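Section 2: Setting up a match day in Rekstead

Right, so you've got your login and you've had a poke around the home screen. Good on you. In this section I'll take you through getting one match ready to score, start to finish, the way I do it for our games at Boutros Oval. I'm assuming a Twenty20, as that's what most of you asked me for. The longer formats get their own bit near the end.

Give yourself half an hour the first time. After a few rounds you'll do it while the toast is on.
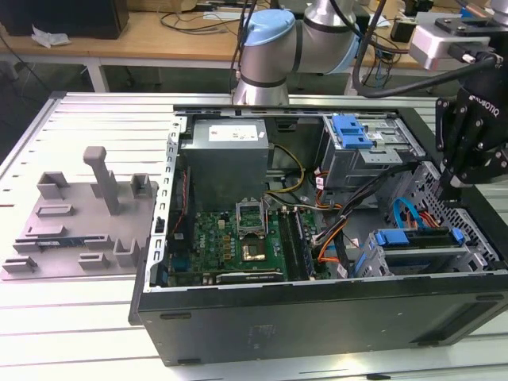
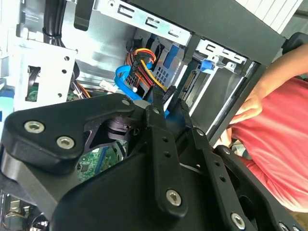

2.1 Before you start

Have these handy:

The fixture from the league (home side, away side, ground, start time)
Both team lists, even if they're only the captain's best guess
The names of the umpires, if you've been given any
The four-digit PIN for the Mondeck scoreboard, if your ground has one

Note: you can't create a match without both clubs being in the system. If the other mob hasn't joined, see 2.3, step 4.

2.2 Creating the match

1. Log in and choose your club from the list at the top left. If you help out at more than one club, check this twice. I once built an entire round for Lanus under the juniors and had to type the lot again.

2. Click Fixtures, then New Match.

3. Pick the grade. The grade decides which rules get loaded, so it matters more than it looks like it should. If your grade is missing, stop and ask your league administrator to switch it on. Don't choose the nearest one and hope.

4. Enter the ground and the start time. The time is local, and it uses the 24-hour clock, so a 2 o'clock start goes in as 14:00. Put in 2:00 and Rekstead will happily schedule your match for the middle of the night and send everybody a reminder at midnight. Ask me how I know!

5. Under Format, choose Limited Overs and type 20 in the overs box. The maximum per bowler fills itself in.

6. Click Save Draft. A draft is only visible to you and the other scorers at your club.

Caution: don't click Publish yet. Publishing sends the match to both clubs and to the public page, and while you can change the details afterwards, every change sends another email. People get grumpy after the third one.

2.3 Adding the players

This is the fiddly part. I like to do it the night before and then fix it up at the ground after the toss.

1. Open your draft and click Squads.

2. Start typing a surname. Rekstead searches everyone registered with your club, including people who gave it away years ago. We have 1,452 names on ours, going back to when the records were first typed up, and a surprising number of them are Smiths. Tick Current Season Only and life gets a lot easier.

3. Add up to 13 players. Eleven play, and the other two are there for substitute fielders. You'll choose the actual eleven later, so there's no harm filling all the spots if you're not sure who's turning up.

4. Do the same for the away side. If their club isn't in Rekstead, click Guest Team and type the names in by hand. Guest players won't have career figures attached, but the match itself scores perfectly well.

5. Mark the captain and the keeper for each side. You can change the keeper mid-innings if the gloves get swapped.

6. Check the coloured dot next to each name:

Green: registered and good to go
Orange: registered, clearance still waiting on another club
Red: not registered, or serving a suspension

Orange is the one people ring me about. It means the player has moved clubs and the old one hasn't clicked Approve. You can put an orange player in the squad, but Rekstead won't let you put them in the eleven until it goes green. Chase it early in the week. An approval normally shows up within a few minutes of the other club clicking the button, though you may need to refresh the page.

Red is red. The software won't budge and neither will I. If you reckon it's a mistake, talk to your league, as they hold the register and I can't see into it.

Note: replacement players brought in partway through a season have to be added to the club list first (Club, then Members, then Add) before they'll show up in a squad search. Lots of leagues have a cut-off date for this as well. Ours is in November. Yours may be different, so look it up before you promise somebody a game.

2.4 Choosing who scores

Every match needs a main scorer and can have a backup.

1. Click Officials, then Scorers.

2. Choose the main scorer. This person's device is the boss. Whatever they enter is what counts.

3. Choose a backup if you've got one. The backup sees every ball as it's entered and can take over with one tap if the main scorer's battery dies or they need the loo.

4. Add the umpires underneath. Leave it blank if you don't know. You can fill it in at any time up until the match is locked.

Suha Bitar does most of our first-grade games and she insists on a paper book going at the same time. I used to think that was overkill. Then the mobile signal dropped out for most of an innings, the tablet decided to install an update, and her book was the only reason we had a result to send in. So now it's a rule at our place and I'd suggest you make it one at yours.

2.5 Connecting the Mondeck scoreboard

Skip this if your ground still hangs up metal numbers. (I'm a bit jealous.)

1. Turn the scoreboard on at the wall first and wait for it to show all eights. That's it testing itself.

2. When the eights clear and you see a single zero, open your match in Rekstead and click Displays.

3. Choose Mondeck from the list and enter the PIN. At Boutros Oval it's written inside the door of the scorers' box. If yours isn't written down anywhere, write it down.

4. Click Send Test. The board should show 123 for 4. Walk outside and have a look at it, because the preview on your screen only shows what was sent.

5. Click Clear Test. Please don't forget this one. We had a visiting side convinced they were in terrible trouble before a ball had been bowled.

Caution: only connect one device to the board. If the main and backup scorers are both connected, the two of them fight over it and the total flickers back and forth. The backup should leave Displays alone until they've taken over.

If the board stays stuck on eights, turn it off at the wall, have a slow count to 20, and turn it back on. If that doesn't do it, check the aerial cable at the back of the box, which likes to work itself loose over winter.

2.6 At the ground: toss and final elevens

1. Open the match and click Start Setup. From here the squads are locked to the names you've added, so sneak in any late inclusions before you tap it.

2. Enter who won the toss and what they chose.

3. Tick the eleven for each side. Get each captain to look at the screen while you do it. A minute now saves an argument at tea.

4. Enter the opening pair and the opening bowler. Make sure you've got the right batter on strike.

5. Click Publish if you haven't already, then Begin Innings when the umpire calls play.

Note: if you begin with the wrong batter on strike, use Swap Strike before you enter the first ball. Once a ball is in, you'll need Undo first, then Swap Strike, then enter the ball again.

2.7 Rain and shortened games

If you lose overs before the start, change the number in the overs box and the bowling limits will update themselves. If you lose them during the match, use Match, then Interruption, and enter the time play stopped. When you restart, enter the new time and the overs the umpires have given you.

Rekstead doesn't work out a revised target by itself. Your umpires or your league will give you the number and you type it into Revised Target. Don't do it off the top of your head, and don't take it from a parent with a phone app, however confident they sound.

If the game's abandoned, choose Abandoned and not Delete. Deleting takes the match off the ladder altogether, and both clubs miss out on whatever points were going.

2.8 Longer formats

Two-day matches are set up the same way with a few differences:

Under Format, choose Multi-day and enter both dates
Leave the overs box empty unless your league has a compulsory close
At stumps, click End of Day. Closing the browser doesn't do it
On the second day, open the same match. Don't make a new one

You can swap scorers between days. Go back to 2.4 and change the name before play starts.

2.9 If you get stuck

Have a look at the Help tab first, as it's better than it used to be. If it's a registration problem, ring your league. If it's anything to do with our ground or our board, ring Zaid Akl at Lanus before midday on match day, because after that he's padded up and his phone's in his bag.

For everything else, email me through the contact page with the match number in the subject line. It's in small grey type under the team names. Without it I have to go hunting, and you'll be waiting a while.

Next is Section 3, where we get into entering balls, extras and wickets.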